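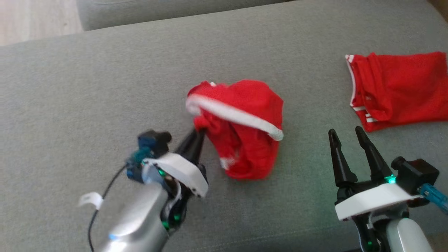

Subject: Re: [orero-watchers] the finale, and are we doing a rewatch or what

Hi all,

Sorry for the slow reply, I've been three episodes behind since October and I refused to open a single message from this list until I was caught up. I finished last night at 1:30 in the morning and then read the whole thread in bed, so forgive me if I repeat something one of you already said better.

Quoting the message that got everybody going:

> I think the Orero finale was a cheat and I'll say so. We had nine
> weeks of buildup to who was going to get the boathouse, they put
> it in every single "next time on" clip, and then the vote takes
> four minutes and they cut to a cooking montage? The Prendby
> people got all the screen time again. I counted and the Pusdale
> house had 20 minutes across the last two episodes put together.
> Twenty! If you take out the fight about the canoe it's barely
> anything. I'm not sure I'll be back for season 4 unless they
> change the editing, and I've been watching since the pilot.
>
> Also does anyone else think the host knew? Look at her face when
> the envelope comes out.

OK so first, I'm with you on the vote. I had popcorn ready for that vote! I paused it to go get the popcorn! And by the time I had the bowl settled it was over and somebody was zesting a lemon. I rewound twice thinking I'd sat on the remote.

But I don't agree about Prendby getting too much. I mean, yes, they did, if you're going by the clock. They were also the only house where anything was going on. Pusdale spent most of the back half of the season being polite to each other, and I say that as somebody who picked Pusdale in the pool and stood by them through the whole business with the generator. After the blonde sister left in episode 9 there was no one over there willing to start a fight. The canoe thing only happened because the Prendby twins came over and borrowed it without asking. So even Pusdale's big scene was kind of a Prendby scene, if you think about it.

What bugs me more is the reunion dinner. Did anyone else notice that the older twin is wearing the green jacket when she sits down, then a gray sweater when she throws the napkin, then the jacket again when she says "I never said that about your mother"? So when did she say it? Was it even an answer to the thing they showed us right before? I went back and watched it with the sound off and I'm pretty sure the mother line comes from a completely different conversation, probably the lunch. The wine glasses are at different levels too. I don't mind a little of that, every one of these shows does it, but that line was the whole reason the two houses weren't speaking for the last stretch of the season, and if it got glued in from somewhere else then I've been mad at the wrong person for a month.

(My husband says I should take up a sport. He also watched all of it with me, so.)

On the host and the envelope: I've looked at her face. I've looked at it a lot. I think she knew who was in the running but didn't know the result, and here's my evidence, such as it is. When she opens it she reads it, then looks at the Prendby side first, then sort of catches herself and looks at the camera. If she'd known ahead of time she would've been more careful. In the season 2 finale she didn't look at anybody at all, and that's the year everyone agreed she'd been told. Take it or leave it.

Somebody further up (I lost track of who, the digest squashes everything together) asked if the Sipos spinoff is really happening. What I know is only what was at the end of the credits, same as you, which is the title card and "coming soon." I really hope they don't take the twins for it. I'd like one show with them and one show without them so I can decide how I feel. And please, not another lake. I'd take a mountain or a strip mall or just about anything at this point.

Now the rewatch. I vote yes, and I vote we start at season 1 and not skip around. I know season 1 is slow. I know the sound is terrible in the barn episodes. But half the list joined after the boathouse storyline started and they've never seen the original dinner, and you can't really get why the Pusdale aunt walks out of the room every time someone brings up the raffle unless you've seen it. I'd go two episodes a week. One is too slow and we'll lose people, and three is more than I can handle with work. Season 1 is 23 episodes with the two specials, and I'd be happy to drop the clip show if there's a rebellion.

I can do the discussion posts for the first few if no one else wants them. I'd only ask that we put the episode number in the subject line this time. I went looking in the archive for the raffle argument from two years ago and there are 3,515 messages in there and I swear half of them are titled "last night." I did find the argument eventually. I was wrong in it, which was not a fun thing to learn at one in the morning, but I still think the aunt should have given the basket back.

One more thing, about spoilers. Can we keep the blank lines at the top for anything about Sipos once it starts? My preview window shows the first few lines whether I want it to or not and that's how I found out about the blonde sister.

Let me know on the rewatch, and if you want to take a week just shout. I'm leaving the barn episodes open on purpose.

Still Team Pusdale, barely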